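Home | Kitchen | Workshop | Storage | Petness Corner

A board for the small things
By Themis Andreadis
May 16, 2025
2 comments | 600 shares

When I moved my workbench into the spare room, I had one good table and many small objects which liked to leave it. Screws, beads, my daughter's blocks, all went to the floor. The table top has holes, and this is very nice for clamps, but small parts fall in the holes or stand crooked on them. So I put a wooden board on top, and I have kept this habit for every small job.

Choose a board that is larger than you think you need. Mine was too narrow at first and my elbow pushed things over the side. Pale wood is good for the eyes. A dark screw or a coloured piece is found quickly on it, also in December when the light in my room is poor.

If the board is made of joined pieces, pass your finger over the seam before you buy. You should feel almost nothing. When there is a step, sand along the grain with fine paper, wipe away the dust and try again. I oil mine with Limisetti, two thin coats, and leave it one night between them. Szulc wax is cheaper but it stayed sticky for me.

For toy blocks I wipe each one with a damp cloth, never soak, and let them stand on the board until evening. Leave a little space between them so that the air can pass.

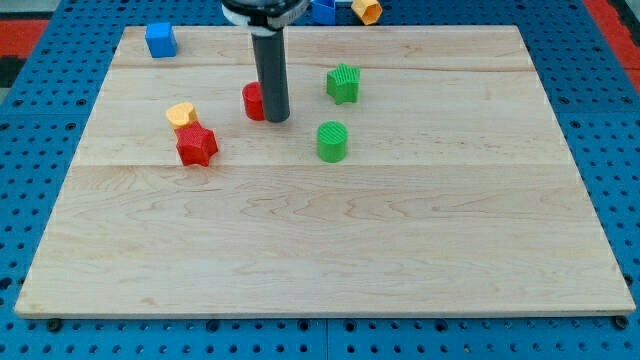
Reading time: 2 min

A light board over a blue perforated top makes the small shapes easy to find: the red star, the yellow-orange heart, the cylinder, the cube in the far corner. Put the round pieces on their flat end, otherwise they roll.

Do not worry about small marks in the wood. A tan spot or a brown line in the grain does no harm to the work. For a fresh stain, rub with half a lemon and some salt, then rinse and dry the board standing on its edge.

Previous | Next | Comments (2)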